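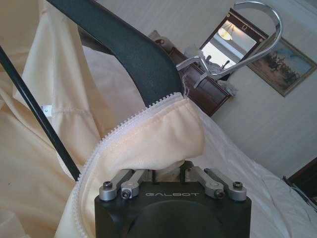
搬家第三天，说说退租押金这事，气得睡不着，想到哪写到哪

1/ 先讲结论：押金1625，退给我800。差的那一半多，房东列了张单子，我看了三遍没看懂

2/ 背景：在 Mesano 那边租了两年，一室一厅，朝北，冬天冷得要死。房东 Haverford 老先生人在外地，平时都是中介 Butach 在管。签合同那天见过他一面，后来全靠邮件

3/ 单子上写的：墙面修补、深度清洁、窗帘更换、“其他”。对，就两个字，其他。其他值60块。

4/ 墙面我认一部分。客厅挂过一个架子，打了孔，自己拿腻子补的，补得不好看，颜色差一截。这个扣钱我没话说

5/ 清洁不认。走之前我跟 Paloma 两个人擦到半夜，烤箱拆开洗的，冰箱密封条拿棉签一点点抠。有收据有照片，清洁剂都买了两回

6/ 窗帘更离谱。入住时候就是旧的，底边已经脱线，入住清单上白纸黑字，中介自己签的字。我翻了一晚上邮箱把那张清单找出来了，谢天谢地当时没删

7/ 所以第一条经验：入住清单一定留底。纸的拍照，电子的另存一份，别指望中介帮你留着。我打电话过去问，对方说系统换过，老文件“可能不在了”。呵

8/ 第二条，拍照要开着日期拍，每个房间四个角，水龙头下面柜子里面也拍。我入住的时候只拍了客厅和厨房，卧室一张没有，现在后悔

9/ 第三条，走的那天一定要有人到场验房。我那天约的上午，中介说堵车，让我把钥匙放信箱就行。我就放了。傻不傻。当场没签字，后来他说什么就是什么

10/ 有人问能不能找人评理。可以的，我们这边租客协会有免费咨询，我昨天去了，接待的是 Loretta Okafor，人很耐心，看完单子第一句话就问：“其他”是什么？我说我也想知道啊！

11/ 她教我的步骤，照抄在这，有用的拿走：
先发书面的异议，邮件就行，别打电话
逐条写，认哪条不认哪条，后面附证据
要求对方给发票或者报价单，没有票据的一律先不认
写明几天之内答复，我写的5天

12/ 语气要平。我第一稿写得火气很大，被她划掉一大半，剩下的读起来像银行通知。她说就要这个效果

13/ 顺便吐槽搬家公司。Benavides 家的，报价倒是不贵，来的两个小伙子也挺卖力，就是迟到了快两个钟头，害我在楼道里坐在箱子上吃了顿冷馒头。书那几箱太重，下次用小箱子装书，大箱子装被子，这个道理我每次搬完才想起来

14/ 新家在 Kutudholm，离地铁远一点，但是朝南！早上厨房有太阳！！楼下 Valbona 阿姨第一天就来敲门，告诉我垃圾哪天收、哪个洗衣机别用。洗衣机左边那台别用，记住了

15/ 新家我昨晚已经拍完照了，抽屉都拉开拍的，Paloma 在旁边笑我像查案的。笑吧

16/ 还有水电过户别忘了。我旧家的电多交了几天，客服说要房东那边确认，又绕回中介了，头大。燃气表走之前拍一张读数，我这个倒是拍了

17/ 回几个评论：
合同到期的，不是提前退租
没养猫，不抽烟
中介费是另外的，不在押金里面
“其他”真的没有解释，我截图给好几个人看过了，都以为下面还有一页

18/ 刚刚收到中介回信，就一行，说已转给房东，请耐心等侯。行，等。清单扫描件我又发了一遍，顺手抄送了 Okafor 女士

19/ 有在 Butach 租过房的吗，押金退了多少，私信我一下，想凑一凑大家的情况。不公开名字

20/ 先去拆箱子了，锅还没找到，今晚又是外卖。有进展再更

21/ 补一句，腻子买之前先拿旧墙皮去店里比个色。我那罐写着“暖白”，刷上去发黄，别学我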